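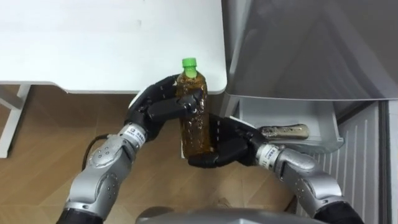
Suveck moved its hosting division into the former Bosbridge grain exchange in July, bringing 177 staff from two older sites under one roof. The lease runs for five years.

The building was not designed for offices. Floor loading on the upper level limited the partition work, so meeting rooms sit along the north wall and the open desks occupy the old trading floor. Cabling runs overhead in exposed trays - a choice made on cost, according to facilities manager Oluwatosin Olatunji.

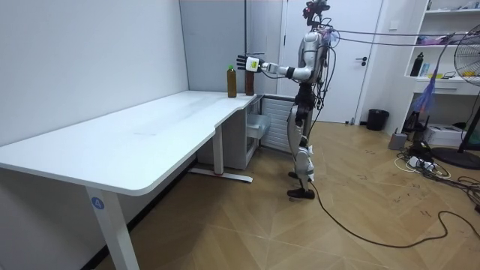 Desks are not assigned. Staff book through Yurt, an in-house tool that releases any place left unclaimed by ten in the morning. Peak attendance so far is 102.

"We sized the kitchen for full occupancy and the car park for half," says Olatunji. "The car park is the one that fills up."

Support teams keep fixed seats near the lifts, as their shifts overlap. Barış Uçar, who runs the night rota, asked for separate lighting control in that area and got it in the second phase of works.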